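Inicio » Para niños » La casa por dentro

¿Para qué sirve una regleta?

Por: Yurii Levchenko
5 Sep 2020

En casi todas las casas hay menos enchufes de los que hacen falta. En la pared del escritorio suele haber uno o dos, y sobre la mesa se juntan la lámpara, el ordenador y el cargador. Para eso se inventó la regleta, que en algunos sitios llaman zapatilla, ladrón o multicontacto.

Una regleta es una caja alargada con varias tomas en fila. De un extremo sale un cable que va a la pared. La electricidad llega por ese cable, entra en la caja y corre por unas tiras de metal que están dentro. Cada toma está conectada a esas tiras, y por eso todos los aparatos enchufados reciben corriente a la vez.

¿Cuánta electricidad aguanta?

La regleta no fabrica electricidad, solo la reparte. Toda la que usan los aparatos tiene que pasar por el mismo cable, y si pasa demasiada, el cable se calienta. La cantidad que gasta cada aparato se mide en vatios. Una bombilla pequeña gasta 7 vatios. Un ordenador con su pantalla puede gastar hasta 300. Una estufa eléctrica gasta mucho más que los dos juntos, y por eso se enchufa directamente a la pared.

Para saber cuánto aguanta una regleta hay que leer la etiqueta, que casi siempre está por debajo. Pide a un adulto que la busque contigo. Primero hay que desenchufarla.

¿Dónde se pone?

Puede ir en el suelo, junto a la pared, o encima de la mesa, hacia un lado. En la mesa se llega mejor a las tomas, pero hay que tener cuidado con los vasos de agua. El cable no debe cruzar por donde pasa la gente ni quedar debajo de una alfombra. Tampoco se tapa con ropa o papeles.

Una mesa lisa y clara ayuda a ver por dónde va cada cable. En una mesa blanca, un cable negro se ve enseguida. Uno blanco se ve menos y conviene seguirlo con los ojos desde el enchufe.

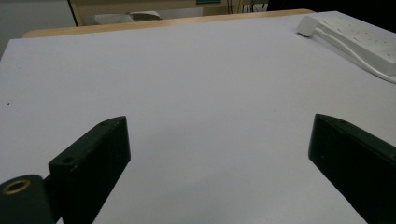

¿Se puede enchufar una regleta en otra regleta?
Lo correcto es enchufar cada una en su propia toma de la pared. Si se ponen en cadena, el cable de la primera tiene que llevar la corriente de todos los aparatos y puede calentarse demasiado.

Palabras nuevas

Toma: el hueco donde entra el enchufe.
Clavija: la pieza del final del cable, con patas de metal.
Vatio: la unidad que dice cuánta energía gasta un aparato cada segundo.

Para desenchufar se agarra la clavija, nunca el cable, y con las manos secas. Si una clavija está floja o huele a quemado, no la toques y avisa a un adulto.

Siguiente artículo: ¿Qué hay dentro de un interruptor?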